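Sirkus Forums > Teaching by Demonstration > Towel folding: hand guiding or remote?

feltandfingers
March 20, 2025
Hello everyone, and thank you again for all the help in February when I was fighting with my gripper settings. I'm back with a towel question, I'm afraid! I've been teaching our arm to fold a terry towel on a felt-covered table, and I've recorded 83 demonstrations so far, all of them by remote control with the leader arm from the Grumbridge kit. The folding part is coming along nicely. The part that eats up my evenings is the very beginning, when the towel is in a heap and the arm has to find a corner and get hold of it.
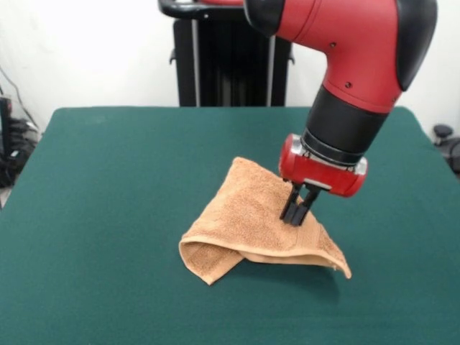 What I keep running into is how deep to go. If I stop high, the fingers close on the loops and pull out a little tuft, and if I go low I pinch two layers and the whole heap comes along for the ride. With the leader arm I can't feel the table at all, so I'm judging it by eye every time, and my demos are all over the place. Would I be better off holding the wrist and guiding it by hand for the grasp? I'd love to hear how the rest of you do it.

pallet_jane
By hand, every time, for anything soft. I did 60 demos of dishcloths that way and my grasps got much more even once I could feel the fingers touch down. Put the arm in its free mode, hold it above the wrist and take your time. You do get a sore shoulder, so have a chair nearby.

mossbank
I'm going to disagree with pallet_jane, and I say this fondly as we've been around this one before :) If you guide by hand, your own hand and sleeve are in every camera view. Then the policy runs with no hand there and gets confused. We lost 4 weeks to that on the Yusof project and I wouldn't wish it on anybody. Stay with the leader arm and slow down for the last inch.

pallet_jane
Fair, but you can guide it once, save the joint path and play it back with the cameras on. No sleeve!

mossbank
You can with a block. A towel won't lie the same way twice, so your playback closes on thin air. I did try it.

pallet_jane
All right, I'll give you that one for heaps. For a towel laid out flat I still say it works fine.

skillet99
Middle road from me: teach the depth separately. I guide the arm down by hand to the bare table, note the height, and set a floor just above it in the Skudow software so the leader arm can't push past it. Then I do all the real demos by remote. Also, go for the woven border when you can get at it. It's smoother and there's less to snag than out in the loops.

feltandfingers
Oh, I like the floor idea very much. Felt has a bit of give, so do you measure with the fingers just touching or pressed in a little?

skillet99
Just touching. Redo it if you change fingertips, I forgot once and scraped a nice line in my mat.

mossbank
And throw out your worst demos before you train again! I dropped 9 from my last set, the ones where I'd dithered over the cloth, and the arm stopped dithering too.

feltandfingers
There's plenty of dithering in mine - I'll go through them tonight and set the floor tomorrow before I record any more.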